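Budget day, more or less

4/11/20

Quick one, I've got a call in ten minutes. Several of you asked where the money went on the second pair of handheld grippers, so here it is while I still have the spreadsheet open.

Asked for 3,000. Got 2,461. Which sounds close until you start taking things off it.

Vuvden quoted for the pair, mounts included, 694 each. Fine. Gultine were cheaper but wanted 90 days lead time and wouldn't budge, and we'd have been into December with people sat about waiting. Santino Jara pushed for Gultine anyway – he likes their jaws better, and he may be right, but I can't budget on jaws. So, Vuvden.

Things I forgot to put in the first draft:

Cables. Always cables. Long ones, and spares of the long ones. Put them on thier own line or they get eaten by "misc" and then someone queries misc.

Tables. Square, light, a size one person can reach across without leaning. We borrowed the first from Lucero and they'd like it back.

Things to pick up. Books, mostly, plus whatever awkward bits we can stand about on the tabletop. Cheap, but nobody at Pemville will sign off "assorted books" without a paragraph explaining it. Ayodele Olaniyan wrote me the paragraph. Thank you Ayodele.

Wrist straps. Pennies. Buy twice what you think. 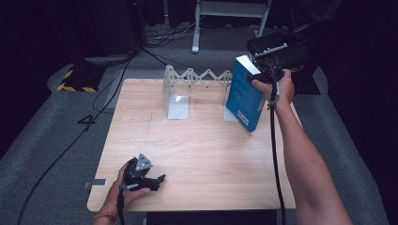 One gripper on the blue book, the other down by the table edge.

What I'd do differently – price it per station and not per gripper. A station is two grippers, a table, the cabling, and a patch of floor. I did it per gripper and ended up begging for the rest in bits, three emails where one would of done it.

Still to sort: storage cases, whether the warranty covers drops (asked Vuvden twice, no reply), and next year's number. I'm going in at 3,000 again and bringing the station sheet this time. Will post it once it's tidied up.

Right, call.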